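Dish rack

By Noman Rajput
August 2023
2 min read
Filed under: Home & Kitchen > Household Objects

A dish rack, also called a draining rack or plate rack, is a frame that holds washed crockery upright while the water runs off it. In theory it is a stopping place between the sink and the cupboard. In many homes it is the cupboard.

The wider family includes the mug tree, the cutlery drainer and the wall-hung plate rack.
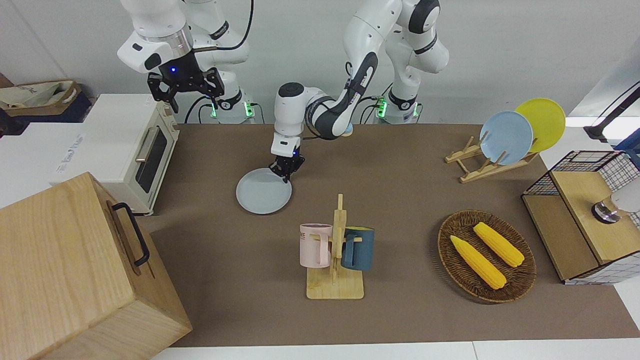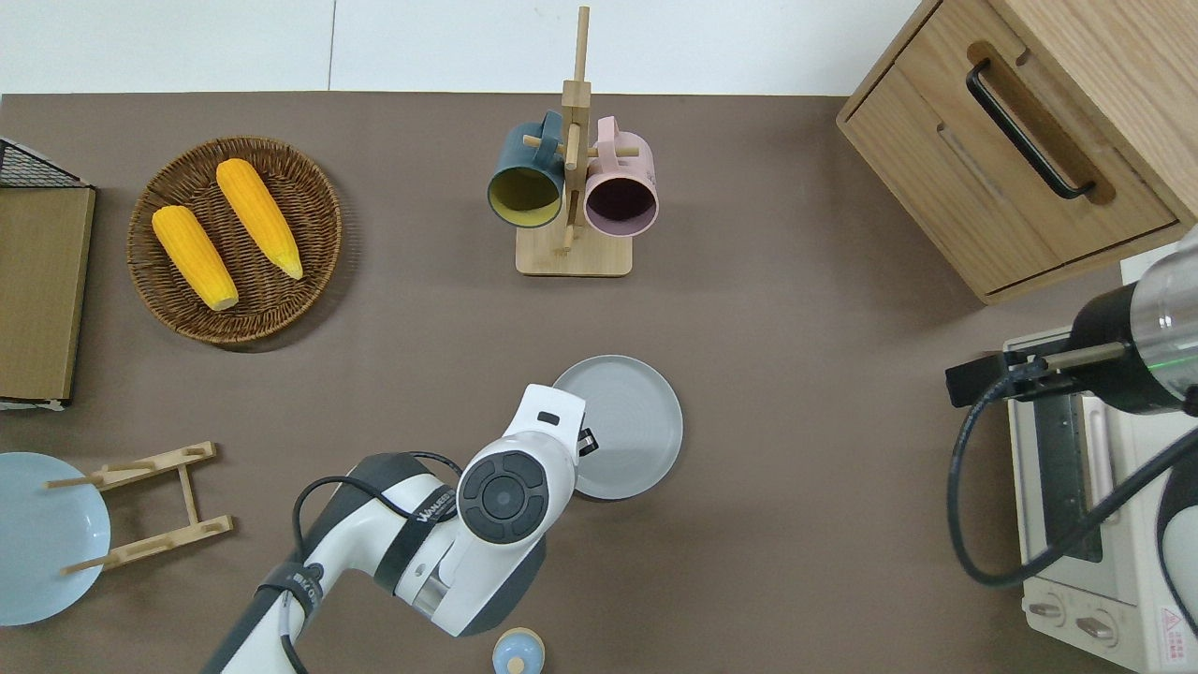

Wooden dish rack with upright pegs (first picture); mug tree with two mugs (second picture).

Design

Most racks work by keeping plates apart and letting air move between them. Pegs, slots and bent wire all do this well enough, provided the plates are the size the maker had in mind. Deep pasta bowls fit almost none of them and tend to lean on their neighbours like passengers on a late train.

Wood is kind to china and looks handsome in a shop. It also needs to dry out between uses, a demand some owners find hard to square with washing up every day. Coated wire is cheaper and lasts until the coating chips at the feet, after which it leaves small orange rings on the worktop. Plastic does not rust, but it goes cloudy in hard-water areas and is seldom given as a wedding present.

The drip tray is sold as part of the rack or, more profitably, apart from it. A sloping tray sends water back to the sink. A flat one keeps it, along with a teaspoon.

The mug tree

The mug tree is a post with pegs, and mugs hang from it by their handles. Supporters say it frees up shelf space. Critics point out that it does so by taking up worktop space, and that lifting a mug from one side can bring the other side down. A heavy or broad base helps.

The Parkura tree, sold by the kitchenware firm Gevico, had 9 pegs on a base barely wider than a saucer. It was withdrawn in March of its second year on sale. The firm's notice to shops spoke of "lively behaviour when part loaded".

Use and custom

Large plates usually go at the back and small ones at the front, though households differ and the matter is best not raised with guests. Glasses are stood upside down, either on the rack or on a folded tea towel beside it, the latter being the usual sign that the rack is full.

Whether to dry by hand or leave things to drain remains unsettled. The Sial Guide to the Home, a household manual of 108 pages, gives seven of them to tea towels and one paragraph to racks, which it calls "a comfort to the idle". Later printings were paid for in part by Florumine, a maker of racks, and the phrase became "a comfort to all".

See also: Draining board; Tea towel; Washing-up bowl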